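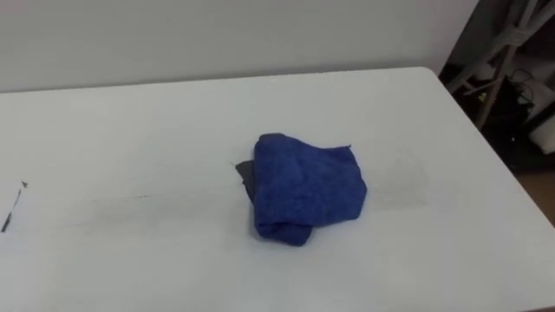 천 조작 스택 0.9, 드디어 메인 브랜치에 들어갔습니다

지난 호에서 예고했던 천 조작 소프트웨어 개편이 끝났습니다. 인식 쪽 Trolov와 계획기 Cerureck가 이제 같은 메시지 형식을 쓰고, 로그는 전부 Ginow 한 곳에 쌓입니다. 작년까지만 해도 세 도구의 시간축이 제각각이라 실패 원인을 찾으려면 창을 네 개씩 띄워 놓고 눈으로 맞춰야 했는데, 그 시절을 겪은 분들이라면 이게 얼마나 반가운 소식인지 아실 겁니다!

제일 크게 바뀐 부분은 Trolov의 분할 모델입니다. 뭉쳐 있는 천은 참 까다로운 대상이에요. 컵이나 상자는 어느 방향에서 봐도 윤곽이 얼추 예상대로 나오지만, 천은 한 번 건드릴 때마다 완전히 다른 물체가 됩니다. 게다가 두 장이 겹치면 아래쪽 천은 귀퉁이만 조금 보이지요. 예전 모델은 이런 귀퉁이를 그림자로 처리해 버리는 일이 잦았습니다. 특히 짙은 회색 천이 파란 천 밑에 깔려 있으면 거의 매번 놓쳤습니다.

그래서 이번에는 겹친 천만 따로 모아 학습 세트를 새로 꾸렸습니다. 사람이 직접 경계를 그린 장면이 2466개입니다. 라벨링 규칙도 손봤습니다. 보이는 영역만 칠하던 방식에서, 보이는 영역과 "어느 천이 위인가"를 함께 적는 방식으로 바꿨어요. 손이 더 가긴 하지만 계획기가 정작 필요로 하던 정보가 바로 이 위아래 순서였습니다. 탁자의 얼룩이나 닦은 자국을 천으로 잘못 잡는 문제도 있어서, 깨끗하지 않은 상판 장면을 일부러 많이 넣었습니다.
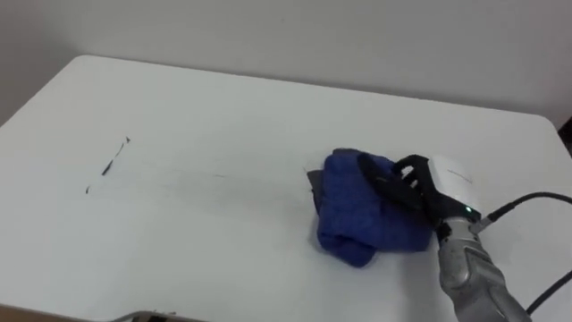 파란 천의 오른쪽을 잡은 로봇 손. 왼쪽 아래로 짙은 회색 천이 보인다.

Cerureck는 파지점 고르는 방식이 달라졌습니다. 전에는 천의 가장 높은 지점을 찾아 위에서 집는 단순한 규칙이었습니다. 주름 하나만 집으면 다행이고, 두 장을 한꺼번에 들어 올리는 일도 많았지요. 새 버전은 위쪽 천의 영역 안에서 후보를 여러 개 뽑고, 아래 천이 드러난 쪽에서 멀수록 높은 점수를 줍니다. 여기에 주름 방향과 손가락이 닫히는 방향을 비교하는 항이 하나 더 붙습니다. 코드로는 몇십 줄밖에 안 되는데 효과가 꽤 커서 저희도 놀랐습니다.

숫자로 보면 이렇습니다. 겹친 천 분리 시험을 908회 돌렸고, 그중 521회는 새 계획기, 나머지는 기존 계획기를 썼습니다. 새 계획기에서 위쪽 천만 제대로 들어 올린 경우가 359회입니다. 아직 갈 길이 멀다는 건 저희도 압니다. 그래도 기존 방식은 절반을 넘긴 적이 없으니 한 걸음은 확실히 나간 셈이에요. 실패는 대부분 손가락이 천을 너무 깊이 눌러서 아래 천까지 물고 올라오는 경우였고, 접촉 순간의 하강 속도를 줄이는 패치를 지금 검토하고 있습니다.

제어 쪽에도 작은 변화가 있습니다. 손가락 닫힘 명령이 위치 목표 하나에서 위치와 전류 상한의 쌍으로 바뀌었습니다. 기존 스크립트는 그대로 돌아가지만 전류 상한을 비워 두면 기본값이 들어가고 경고가 한 줄 뜹니다. 경고가 거슬리면 설정 파일에 값을 적어 주세요. 얇은 천이라면 기본값보다 낮게 시작하는 편을 권합니다.

개인적으로 제일 마음에 드는 기능은 Ginow의 되감기 보기입니다. 시험 하나를 열면 머리 카메라 영상, Trolov의 마스크, Cerureck가 버린 후보점까지 한 시간축에서 같이 움직입니다. 점수가 아깝게 밀린 후보를 클릭하면 어느 항에서 깎였는지도 나오고요. 처음 써 본 날 다들 자리를 못 뜨고 자기 실패 기록만 줄줄이 넘겨 봤습니다(회의도 조금 늦었습니다).

업데이트할 때는 Trolov를 먼저 올리고 Cerureck를 올려 주세요. 순서가 바뀌면 위아래 순서 필드가 비어 있다는 오류가 나면서 계획기가 멈춥니다. 예전 로그는 변환 도구로 읽을 수 있는데, 후보점 기록이 없던 시기의 로그는 되감기 보기에서 영상과 마스크만 나옵니다.

다음 목표는 집은 뒤의 동작입니다. 지금은 들어 올려 옆에 내려놓는 데까지가 한 묶음이고, 펼치기와 접기는 별도 브랜치에서 Nwosu 시뮬레이터로 먼저 돌려 보고 있습니다. 시뮬레이터 속 천은 실제보다 훨씬 얌전해서 마찰 값을 맞추는 데 시간이 제법 들어가네요. 8월 호에 첫 결과를 실을 예정입니다. 겹친 천 장면을 갖고 계신 팀은 내부 게시판의 천 조작 항목에 올려 주세요. 무늬 있는 천이 특히 부족합니다!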